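Reviews > Workshop > Bench cells

Inska two-arm bench cell, six weeks in

Bought for cable and adapter sorting at our Astevville shop. Budget was $3000 for the enclosure and fit-out, arms came out of a seperate line. Quote from Arruda was fair, freight wasn't. Another $300 to get it up the stairs.

Good stuff first. Walls are solid, both arms sit on one rail at the front, so no fussing over two mounts. Aluminum bar across the back is handy too.

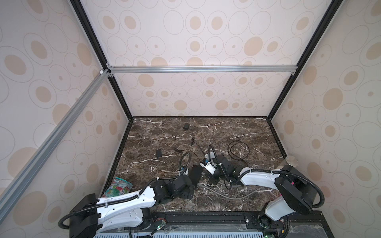
Gripes. Coiled cords are slow going, plan your throughput on the worst item and not the best. Manual is thin. Spare gripper pads weren't in the box, so put $200 aside before you sign anything. I didn't, and had to go back to the boss on a Monday.

Would I buy agian? Yes, but get freight in writing. Fandero's cell was cheaper on paper, no local service though.

Four stars.

Fiifi Bawa

Recent reviews
Fandero parts tray
Arruda rolling bench
Label printers for small shops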